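홈 | 방문기 | 지난 글 | 소개

프루크톤 작업실에 다녀왔습니다

초대 메일을 받은 것은 12월이었습니다. 답장을 쓰고 지우기를 몇 번이나 했는지 모릅니다. 저는 로봇을 만드는 사람도 아니고, 학교에서 배운 것도 이쪽과는 거리가 멀어서 괜히 가서 방해만 되는 건 아닐까 싶었거든요. 그런데 쿠숨 딕싯 씨가 "모르는 분이 오셔야 저희도 설명하는 연습이 됩니다" 하고 한 줄을 더 보내 주셔서, 그 말에 기대어 가방을 쌌습니다. 소르쿰함역에서 내려 버스를 한 번 갈아타고, 내릴 정류장을 하나 지나치는 바람에 되돌아 걸어갔습니다(이건 순전히 제 탓입니다. 버스 안이 너무 따뜻했어요).

프루크톤은 사람이 손으로 하는 일을 모아서 학습 시스템에 보여 줄 예시로 만드는 곳입니다. 저는 당연히 커다란 로봇 팔을 조종기로 움직이는 줄 알았는데, 그날 본 작업에서는 사람이 손잡이 달린 집게를 직접 들고 물건을 집고, 옮기고, 내려놓더라고요. 집게에 달린 카메라가 그 과정을 전부 담고, 나중에 그 영상에서 손의 움직임을 되살려 낸다고 합니다. 쿠숨 씨는 이 한 번 한 번을 '시연'이라고 불렀고, 이번 묶음의 이름은 스티테티라고 했습니다. 무슨 뜻이냐고 여쭤봤더니 웃기만 하셔서 아직도 모릅니다.

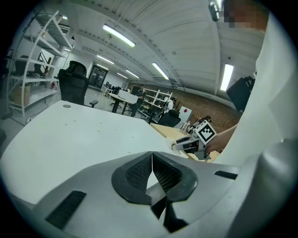

소르쿰함, 2020년 1월 25일

집게 두 개가 동시에 나와 있는 모습을 보니 처음에는 어느 쪽을 봐야 할지 모르겠더군요. 집게 위에는 흑백 무늬가 찍힌 네모난 표식이 붙어 있는데, 저는 그게 자산 관리용 스티커인 줄 알고 아는 척을 했다가 조금 부끄러워졌습니다. 카메라가 그 무늬를 보고 집게가 어디에서 어느 쪽을 향하고 있는지 알아내는 거라고 해요. 그래서 손등이나 소매로 표식을 가리면 그 시연은 다시 해야 합니다. 소매가 넓은 옷은 입고 오지 말라던 안내 메일이 그제야 이해됐습니다!

저에게 요령을 알려 주신 분은 주아나 삼파이우 씨입니다. 원래 도자기를 하시던 분이라는데, 과연 손이 차분합니다. 삼파이우 씨 말로는 초보자가 제일 많이 하는 실수가 너무 잘하려고 하는 것이라고 합니다. 평소라면 슬쩍 집을 물건을 괜히 각을 잡고 집으니, 시스템이 이상한 버릇부터 배운다는 거지요. 그렇다고 휙휙 빠르게 움직이면 영상이 번져서 못 쓰게 되고요. "부엌에서 옆 사람한테 컵 건네줄 때 정도의 속도"라고 하셨는데, 저는 이 표현이 참 마음에 들어서 수첩에 그대로 적어 왔습니다.

저도 한번 해 봤습니다. 컵을 집어 받침에 올려놓는, 듣기에는 참 쉬운 일이었어요. 한 차례에 10번씩 하는데, 첫 차례에서 쓸 만하다고 인정받은 것은 2번이었습니다. 손가락 끝에 감각이 없다는 게 이렇게 답답한 일인 줄 몰랐습니다. 힘을 얼마나 주고 있는지 눈으로 짐작할 수밖에 없으니 어깨에 자꾸 힘이 들어가더라고요. 옆에서 삼파이우 씨가 "숨 쉬세요" 하고 두 번쯤 말씀해 주셨습니다. 그날 목표는 모두 합쳐 58번이었고, 제가 자리를 뜰 때 기록표에는 42번까지 적혀 있었습니다.

쉬는 시간에는 차를 얻어 마시면서 이것저것 여쭤봤습니다. 실패한 시연은 버리느냐고 했더니, 쿠숨 씨는 따로 모아 둔다고 하셨어요. 떨어뜨렸다가 다시 집는 모습은 일부러 남기기도 한답니다. 다만 어디까지를 '다시 집은 것'으로 볼지는 팀 안에서도 의견이 갈려서, 점심 먹다가도 그 얘기를 한다고요. 물건의 처음 위치를 매번 조금씩 바꾸는 것도 중요하다고 들었습니다. 늘 같은 자리에 두면 그 자리밖에 모르게 된다나요. 제 조카가 피아노를 첫 마디부터만 칠 줄 알던 시절이 생각나서 혼자 웃었습니다.

돌아오는 길에는 역 앞 프라드 빵집에 들렀습니다. 쿠숨 씨가 꼭 가 보라고 하셨거든요. 호두빵은 벌써 다 나가고 없어서 팥이 든 것을 샀는데, 종이봉투 입구를 손가락 두 개로만 집어 들고 있는 저를 발견했습니다. 바쁜 중에도 서툰 손님을 끝까지 챙겨 주신 두 분께 감사드려요. 봄에는 수건 개는 작업을 시작한다고 하니, 그때 다시 가 보려고 합니다.

공감 42 · 댓글 10 · 공유 2

문의는 방명록으로 | 글의 무단 전재를 금합니다 | 맨 위로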